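チケット番号：683
件名：シューズラック「Rava」の棚板のべたつき、スリッパの底の貼りつき
受付窓口：Grindier 家具サポート
依頼者：Keerthana Pisharody（408号室）
担当：Harish Rai
状態：解決済み

依頼内容（Keerthana Pisharody）
玄関用に買ったRavaを部屋の壁際に置いて、室内用のスリッパを並べています。先週から棚板の表面がべたつき、スリッパを取るときに底が貼りつくようになりました。ひどいのは中段で、下段は端のほうだけです。上段はほとんど使っていないため、よくわかりません。
中性洗剤を薄めた水で一度拭きました。拭いた直後はさらっとしますが、翌朝にはまた戻っています。棚板が不良なら交換をお願いしたいです。組み立ては説明書どおりで、ネジの緩みはありません。

返信（Harish Rai）
ご連絡ありがとうございます。棚板の状態を確認するため、次の点を教えてください。
・棚板に保護剤やワックスを塗ったことがあるか
・スリッパの底の素材と、最近洗ったかどうか
・拭き取りに使った布と洗剤
・べたつきは棚板の全面か、スリッパを置く位置だけか
回答をいただくまで、アルコールや除光液では拭かないでください。棚板の塗装が白く曇ることがあります。

返信（Keerthana Pisharody）
順番に答えます。
保護剤は塗りました。Achariという木製品用のクリームで、同居しているMoushumi Khondokarが棚板の手入れ用に買ったものです。塗ったのは一度だけですが、どのくらいの量を使ったか本人も覚えていないそうです。
スリッパはCokorikの室内用で、底はゴムだと思います。洗っていません。
布は台所にあった白いものです。洗剤は食器用を使いました。
べたつきはスリッパを置く位置に多く、棚板の奥の縁は普通です。
布は拭いたあと、大きな洗い桶に入れました。今はしわになった状態です。 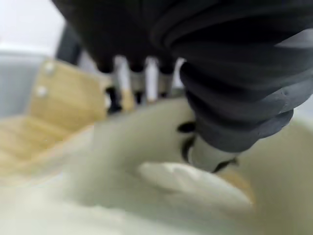

添付1：洗い桶に入れた白い布

返信（Harish Rai）
写真を拝見しました。布の色では、棚板の塗装が落ちているかどうかの判断はつきません。手触りで確認させてください。布を軽く絞って乾かしたあと、ごわつきやロウのような感触は残りますか。

返信（Keerthana Pisharody）
残ります。拭いた面だけ少し硬く、指でこするとぬるっとします。洗剤で洗っても完全には取れませんでした。

社内メモ（Harish Rai → Balakrishnan Ramasamy）
クリームの塗りすぎではないかと思います。前に似た問い合わせがあったはずですが、記録が見つかりません。棚板の交換を先に手配すべきでしょうか。

社内メモ（Balakrishnan Ramasamy）
交換はまだ不要。塗装済みの棚板にクリームを重ねると、染み込まずに表面に残る。そこにゴム底のスリッパを長く置けば貼りつく。洗剤で拭くと薄い膜が広がるだけで、乾くと元に戻る。乾拭きからやってもらうこと。それでも取れなければ塗装側の問題として扱う。
古い記録は型番ではなく「靴棚」で登録されている。検索語を変えれば出る。

返信（Harish Rai）
お待たせしました。棚板の表面に、塗装に染み込まなかったクリームが残っている可能性が高いです。以下の手順をお試しください。

1. スリッパをすべて下ろし、底を上にして新聞紙の上に置きます。
2. 棚板を乾いた布で木目に沿って拭きます。布の面はこまめに替えてください。前回使った布は、よく洗うまで使わないでください。
3. ぬるま湯で固く絞った別の布で拭き、すぐに乾拭きします。洗剤は足しません。
4. スリッパの底も同じように拭きます。
5. 棚板に何も置かず、一晩乾かします。
6. 翌日、手のひらで触って確認します。引っかかる感じが残る場所だけ、2と3を繰り返します。

棚板は外さなくて構いません。外す場合は、ネジをなくさないよう小皿などにまとめておいてください。また、黒い枠の部分はクリームが付いていても乾拭きだけで十分です。

返信（Keerthana Pisharody）
手順5まで終わりました。乾拭きは一段につき10分以上かかりました。布がすぐ滑らなくなるので、途中で何回も替えています。
一点質問です。ラックの後ろに電源タップがあり、床にコードも出ています。下段を拭くときに水が垂れるのが心配で、下段だけ乾拭きで止めました。これでも問題ありませんか。

返信（Harish Rai）
下段は乾拭きのままで構いません。湿らせた布を使う場合は、先にラックを電源タップとコードから離れた場所へ移してください。動かすときは棚の上を空にして、左右の枠を持ちます。棚板を持って引きずると、受けの部分がずれることがあります。

返信（Keerthana Pisharody）
翌朝の確認結果です。
上段：べたつきなし。
中段：右のほうに少し残っていました。もう一度乾拭きして、今は気になりません。
下段：Moushumiと二人でラックを手前に動かし、絞った布で拭きました。べたつきなし。
ラックは元の位置、肘掛け椅子の隣に戻しました。スリッパも中段と下段に並べ直しています。

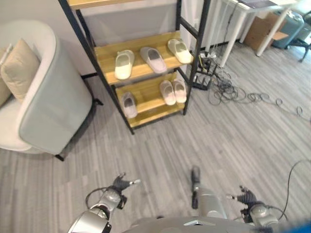 貼りつくかどうかは、このまま3日ほど使って見てみます。もう一つ確認したいのですが、今後Achariはまったく塗らないほうがいいですか。まだたくさん残っています。

返信（Harish Rai）
Ravaの棚板は塗装仕上げなので、普段の手入れは乾拭きだけで足ります。クリームは塗らないでください。無塗装の木製品に使えるかどうかは、容器の表示をご確認ください。
様子を見る間は、同じ位置に同じスリッパを置き続けず、ときどき場所を入れ替えてください。底に残ったクリームが棚板に移ることがあります。

返信（Keerthana Pisharody）
経過を連絡します。貼りつきはなくなりました。入れ替えもしましたが、どの位置でも普通に持ち上がります。一足だけ底が少しぺたっとしていたので、もう一度拭いて棚に戻しました。
洗い桶に入れていた布は、二回洗ってもぬめりが残ったので処分しました。交換の希望は取り下げます。

返信（Harish Rai）
ご確認ありがとうございます。交換の手配は行わず、本件を解決済みといたします。べたつきが再発した場合は、このチケットにそのまま返信してください。

完了メモ（Harish Rai）
原因：塗装済み棚板への保護クリームの過剰塗布（推定）。
対応：乾拭き、固く絞った布での拭き取り、一晩の乾燥。スリッパの底も同様に清掃。
部品交換：なし。
関連記録：「靴棚」で検索して見つかった過去の一件をリンク済み。

追記（Kamala Venkataraman）
説明書のお手入れ欄は「乾いた布で拭いてください」だけで、クリームやワックスについての記載がありません。次の改訂で一行追加するよう、製品担当に依頼しました。改訂までの間、同じ問い合わせには本チケットの手順1から6を案内してください。電源タップやコードが近くにあるかどうかは、手順を送る前に聞いておくこと。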